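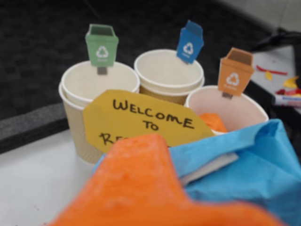 Page last changed: July, 4:15 pm

Tabletop Sorting Kit, Paper Cup Style
Moya line, sold by Stenano

Item no. 895
Pack: 60 printed bin markers, 48 gray clips, 6 sheets of colored sign paper
Cups are not included

The Tabletop Sorting Kit is a set of small paper bin markers that clip to the rim of a paper cup. Each cup becomes a sorting bin that fits on a desk, a classroom table or the end of a checkout counter. Children and adults drop small scraps into the cup with the matching color.

The markers come in green, blue and orange. Each one is cut in the shape of a trash can and carries a white recycling symbol. There is a small line of text under the symbol. It is not meant to be read from across a room, so go by the color when you explain the game to a group.

What goes in which cup

We leave this up to you. Local rules differ and so do lesson plans. Most buyers write their own short list on a card and tape it to the table. If you have no list yet, start with paper scraps in one cup, foam and sponge pieces in another, and everything else in the third. Change it once the group knows the first version.

Cups

Any paper cup with a rolled rim will work. Plain white cups are fine. Cups with a ribbed sleeve stand a little more firmly and are easier for small hands to pick up. You can nest one cup inside another if you want more weight at the bottom. Large and small cups can be mixed in one set, and a larger cup is useful for whichever material you have most of.

Foam cups are not a good match. The clip bites into the rim and leaves a dent, and after a few uses the marker leans.

Putting it together

Set the cup on a flat table. Hold the marker behind the rim with the symbol facing you. Push one clip down over the marker and the rim together. The clip should grip the rim on both sides. If the marker tilts, slide the clip toward the middle of the marker and press again.

One clip per marker is enough. The pack has fewer clips than markers because the markers wear out first. Save the clips when you throw out a bent marker.

Sign paper

The sheets are mustard yellow and cut easily with school scissors. They take black marker well. A tag shape looks good and does not need to be even. Lean the finished sign against the front of the cups or tape it to the table edge. Keep the lettering large, in capitals, with two words on a line at most.

Care and storage

Markers are paper and will curl if they get damp. Store them flat in the sleeve they came in. Wipe the clips with a dry cloth. Do not leave the set in a sunny window, as the orange fades sooner than the other two.

Small parts. Not for children under three. The clips have a firm spring and younger groups will need an adult to put them on.

Goes with

Fekimside Scrap Mix, a bag of crumpled paper and soft foam pieces for sorting practice
Drakbridge Table Cover, white, wipe-clean
Moya Marker Refill, same three colors, no clips

Ordering

Sold by the pack. We do not split packs or sell single colors. Schools can order on account with a purchase order number. Opened packs can be returned if the clips are all there and the markers have not been written on.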